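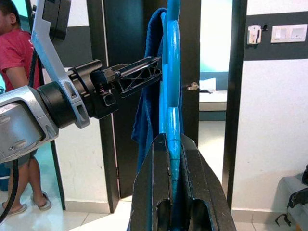 Blue cloth over blue plastic.

She had the kettle on before I had my coat off, and it was a good while before we got around to the laundry at all. The woman who ran Pruvost Cleaners in Ladcombe for 19 years likes to hear about other people first – my drive, my mother's knees, whether the bridge at Stirkine was still closed (it was). When she did start in on the shop, though, she hardly stopped for breath.

"I never meant to go into it," she told me. "I answered a card in the window for two weeks of pressing, and the two weeks just kept going. Then the old owner wanted to move to Narnberg to be near his grandchildren, and one morning he put the keys on the counter and asked me what I could pay him."

What she could pay him was not much, and she still laughs about the bank. The shop had one good press, one bad one, and a boiler that had to be talked to. In a busy week in November, when the winter coats came out of closets smelling of mothballs, she would tag 400 pieces and go home with ink on her fingers.

"People think it's the stains that are hard," she said. "Stains are fine, you learn stains. It's the hems. A man brings in his father's suit and wants it taken up by the evening, and you can tell from his face what it's for, so you stay and you do it."

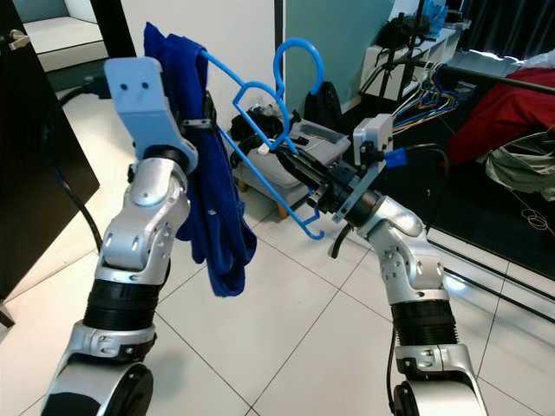 Page last updated Jun 23, 2022

I asked her what she does with her own wash these days, and she looked almost embarrassed. Everything gets a good shake, she said, and goes up damp, with the shoulders set straight by hand. She has not ironed a T-shirt since she sold the place. Sweaters she dries flat on the spare bed, and she was quite stern with me when I admitted to hanging mine.

"You'll get those little points at the shoulders, like you've grown horns in the wrong place. Fold it over the bar if you must, but don't come crying to me."
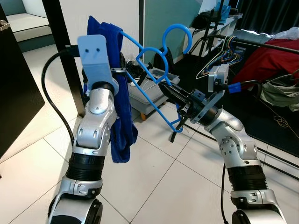 She keeps the last ticket book in a kitchen drawer, under the string and the birthday candles. The top ticket is number 436, a wool skirt, never picked up. She held on to that skirt for 8 months after closing, and finally gave it to the church sale in Stirkine, where she saw it go to a girl who was going to wear it to a job interview.

"I did tell her to press it on the wrong side," she said, and got up to fill my cup again.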